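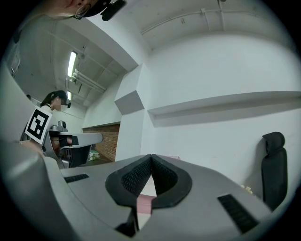

How Does a Plant Drink?
By Crisóforo Bañuelos
For ages 7 and up

No mouth. No straw. No glass. But a plant gets thirsty just like you do, and it drinks all day long.

Start at the bottom

Roots first. Pull up a weed and look close. The thick parts are mostly for holding on. The drinking gets done near the tips, where there are teeny tiny hairs. So thin you might need a magnifying glass. Root hairs squeeze in between the bits of soil and water soaks right into them.

Soil water isn't plain water either. It has minerals in it, and those go up with the drink. Plants need them to grow. (They make their own food out of sunlight, air and water — that's a different page, go read that one next.)

Going up

Inside the stem there are tubes. Long, skinny, lots of them. The word is xylem. Say it ZY-lum. Good word for hangman.

Now the weird part. A plant has no heart, so what pushes the water up? Mostly nothing pushes. It gets pulled! Leaves have little holes, mostly on the underside, called stomata. Water sneaks out of the holes into the air, too small to see. When some leaves, more slides up behind it. Water likes to stick to water, so the whole skinny line of it moves up together, like a chain. Even in a really tall tree. All the way to the top.

That trip out of the leaf is called transpiration. Long word, sorry.

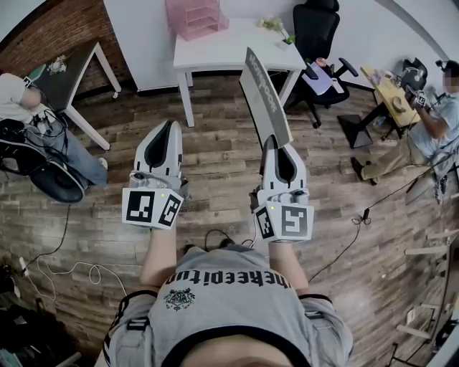

Plants in pots have a harder time than plants in the ground. A tree in the yard can send its roots out looking for water. A pot has sides. When the water in there is gone, it's gone, untill somebody brings more. Think of a little plant with pale flowers like the one at the end of the white desk, by the pink trays. It has a small pot, and a small pot can't hold much soil. Flowers need water too — petals get droopy when there isn't enough.

Droopy is a clue, by the way. Water fills up the cells of a plant and makes them firm, like air in a bike tire. Not enough water and everything goes floppy. That's wilting. But careful! Too much water can make a plant droop too. Roots need air and they can rot in soggy mud. So stick a finger in the soil before you pour. Dry? Water it. Still damp? Wait.

Try it: blue celery

You need
a stick of celery with leaves on it
a glass of water
blue or red food coloring
a grown-up to cut the celery

Put 2 inches of water in the glass. Add lots of coloring, it should look realy dark. Have your grown-up cut a slice off the bottom of the celery, then stand it in the glass. Leave it overnight.

In the morning check the leaves. Then cut the stick across and look at the end. See the colored dots? Those are the tubes.

White carnations work too. Takes longer, looks great.

Words to know

Root hair — tiny thread on a root that takes in water
Xylem — tubes that carry water up
Stomata — little holes in a leaf
Wilt — to go droopy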